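Moving a poinsettia into the bathroom for winter?

hurngate_hen
Mine has been on the front room windowsill since Monday and it's already dropping leaves. The radiator is right underneath so I'm thinking of shifting it to the bathroom, where it's steamier. Anyone kept one going past January in there? I never have!

Ritu Pant
Yes, two winters in a row (same plant, bought at the market in Nitthorpe). It likes steady warmth and no draughts -- mine sat by the frosted window and kept its red till March.

mossy52
Have to disagree with Ritu. Our bathroom drops below 13 degrees overnight and the thing sulked, went yellow and was in the compost by New Year. I'd leave it in the front room and turn the radiator down.

hurngate_hen
Ours stays fairly warm, the tank cupboard backs onto it. I've been thinking tonight about where a bit of red would go in there, and I think I'm sold.

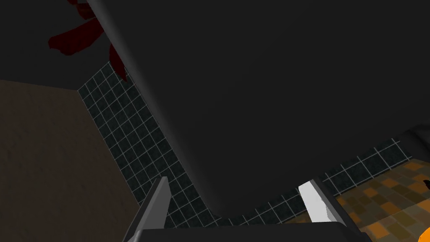

Violeta Troncoso
Go easy on the watering if you do move it, mine rotted in a steamy room and I'd only been giving it a cupful a week. Let the top of the compost dry out first and tip away whatever's left in the saucer.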